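Lonstead Sentencing Reform Act

The Lonstead Sentencing Reform Act is a law of the state of Lonstead that ended fixed minimum prison terms for most theft offenses. 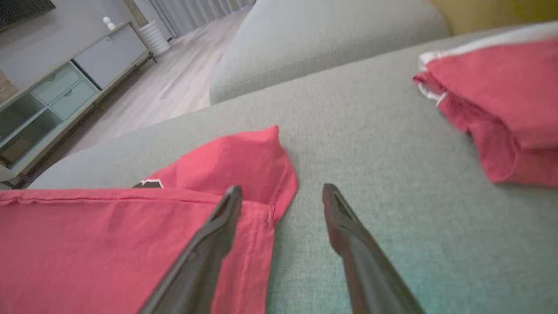 It passed the Assembly in January after one of the liveliest debates the chamber has ever seen, and it gave judges back a remarkable amount of freedom. Under the old code, any theft over $600 meant prison. The Act raised that line to $2,000 and opened up probation, repayment plans and community work!

The first review, published Sep 23, 2023, covered 1,267 cases, with courts in Forkau and Tuko making especially eager use of the new options. Appeals are heard by the Fehr Circuit, which has 10 judges.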